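Ticket 633 – Brikdale break room, water dispenser slow / stops mid-pour
Status: open, waiting on part

Reported by front desk. Unit is the Foslow countertop one, on the Fikre filter cartridge. Started in August, worse now.

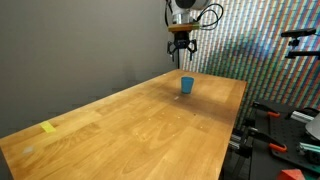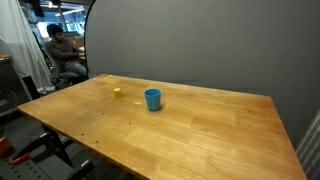

Flow test first. Normal fill should take 19 seconds, got way past that and then it quit with the filter light still green. Used a plastic cup like the light blue one on the wood table for every pour so the numbers match up. Swapped cartridge – no change. Counter reset to 3000, so it did see the new one.

Tried so far:

- inlet valve fully open, was already
- hose pulled and checked, no kink
- bypassed filter: still slow, so not the cartrige
- power off 200 seconds, back on. Good for two pours, then same thing

Pump hums but drops out. Thinking solenoid, maybe the board. Ustotance has the solenoid in stock, ordered one, ships to the side door not reception.

Left a sign on the unit. Pls dont close this one, last ticket got closed before teh part even came.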